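4.3 Setting Price Alerts and Recurring Purchases

This section applies to Talitz Desktop and to the web client. Holdings must already be imported (see 4.1). Metals and digital assets use the same alert screen, but they follow different pricing schedules.

1. Open Portfolio and select the account. Accounts held through Vukley appear under Linked.

2. Select the asset, then Alerts, then New.

3. Choose Price or Percent. Percent alerts compare the current price with the last daily close.

4. Enter the threshold. A single account can hold up to 50 active alerts. Paused alerts do not count toward the limit.

5. Press Save. The alert shows as Pending until the next price update.

Note: Gold and silver prices refresh every 19 minutes during market hours. Digital assets refresh continuously, including overnight.

To set up a recurring purchase:

1. Select Plans, then Add Plan.

2. Enter the amount in your account currency. Fractions of a coin or an ounce are calculated at execution.

3. Choose the funding source. Transfers from a Dristmont cash account clear the same day — all others follow the bank's own schedule.

4. Set the start month and confirm with your PIN.

Caution: A plan executes at the market price. An alert threshold does not stop or delay it. To cap the price, use a limit order (4.5).

Caution: Deleting a linked account cancels every plan funded from it. Canceled plans cannot be restored.

If a plan fails, the log shows one of two codes. Code 93 means insufficient funds. Code 452 means the price feed was unavailable; the order is retried once and then skipped.
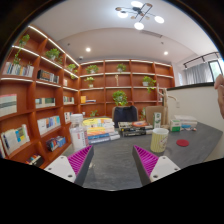
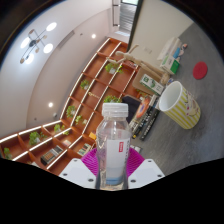
Skipped orders are not carried forward. To make up a missed purchase, place a manual order from the Trade screen and enter the plan number in the Reference field. The order will then be included in the plan's average cost.

Section reviewed by Luminița Coman, July. Next: 4.4 Exporting Cost Basis Reports.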